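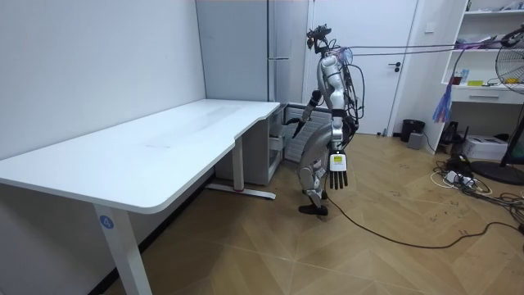
Is a five-fingered hand worth the trouble over a plain two-finger gripper? For bottles and door handles I'd say it is, and for pretty much everything else I'd save the money.

OK so that's my answer after 7 days of swapping hands, and now you get the thread (sorry, it's a long one!)

1/ Contenders: the Pludatex two-finger and the Niltent five-finger. Same arm, same Zekeo controller, same grip force limit to start with. 376 grasps logged between them.

2/ The Pludatex is boring and I love it. Bolt it on, run the homing routine, go get coffee. It missed 10 grasps all week, mostly on stuff with a waist, where the pads only touch at two little spots and the thing pivots.

3/ The Niltent missed 41. Ouch! But most of those came before I figured out the thumb was closing way too early. I pushed it back in the Zekeo config and the afternoon went a lot better. 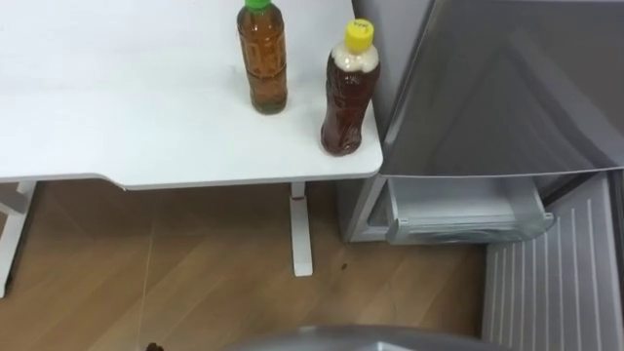
4/ Sơn Lò wrote back to part 3 that I should quit tuning the thumb by hand and let it close on motor current, then trim the fingers one at a time. Fair. Trying it tomorrow, though the current readings I get are pretty noisy (filter suggestions welcome!!)

5/ Soft bottles are still the worst. Squeeze enough to lift and the sides buckle, then the pose estimate goes off and the wrist chases it.

6/ Next up is the Esteban wrist camera, if the mount ever ships. I'll post the config files once I've cleaned out my swearing in the comments.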